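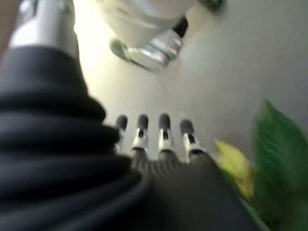 Dusport demonstration set: frequently asked questions

What is in the set?
Recordings of hand tasks carried out by an operator through a remote-controlled arm. The first release holds 545 episodes. Each episode has wrist video, joint positions, finger commands and a one-line task label.

How long is an episode?
Most run under a minute. The hard limit is 500 frames. Anything longer is split at a pause, and both parts keep the same parent number.

Do you remove blurred frames?
No. The wrist view blurs whenever the arm moves quickly, and a trained policy will meet the same blur at run time. We drop an episode only when the video and joint logs are out of step.

Are failed attempts included?
Yes, with the label "fail" and no further grading. Of the 545 episodes, 36 carry it. Filter on the outcome field if you want successes only.

Who can record?
Anyone who has finished the practice tasks with Annag Semple. Operators log in under their own number — shared logins make it impossible to compare styles later.

Can I change the task wording after recording?
Send the change to Keir Moffat. The old label stays in the history field. Please do not edit the label file by hand.

Why are the finger values different from the May files?
The May files stored raw motor counts. Current files store joint angles in radians. Blagoje Ionescu wrote the converter, and it is in the tools folder under Lindholm.

What if the link drops during a take?
Stop, return the arm to its start pose and record again. Do not join two takes.

Is there a fixed test split?
Yes. It is listed in split.txt and should not be used for tuning.

Last changed December 2019.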